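I bought the Prelik play kitchen set back in June, mostly because my niece was coming to stay and I had exactly zero toys in the house. I figured it would be good for one rainy weekend. It's now January and the thing still hasn't made it into a closet, so I guess that's my review, but let me give you the details anyway!

You get 20 pieces in a drawstring bag (the bag is terrible, the cord came out on day 2, use a shoebox). Dishes, cups, a strainer, and a bunch of pretend food. I paid a little more than I would have for the Kotent set, which a lot of people recommend, but I'd handled that one in a store and the cups felt so thin I could squeeze them flat.
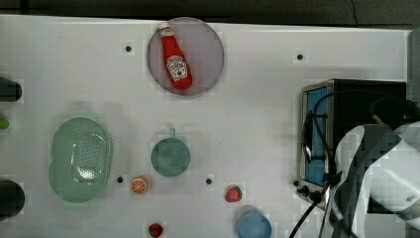
Color is what sold me on this one. So many play kitchens come in screaming primary everything, and I have to look at this stuff all day. The dishes are soft and kind of grown-up, especially the pale green colander, which is my favorite piece by a mile, and that teal mug gets "coffee" served in it every single morning. The food is brighter. I like the orange slice a lot, with the little white ring for the rind, and the bigger strawberry has a proper leafy top. My niece likes to pile all the fruit in the colander and "wash" it for around 10 minutes, then start over.

Complaints? The food is small, so it rolls under the couch constantly. I'd also love a second plate in that lavender-gray, and Prelik doesn't sell pieces separately (I asked, they were nice about it). Four stars from me, and I'd buy it again, just not the bag.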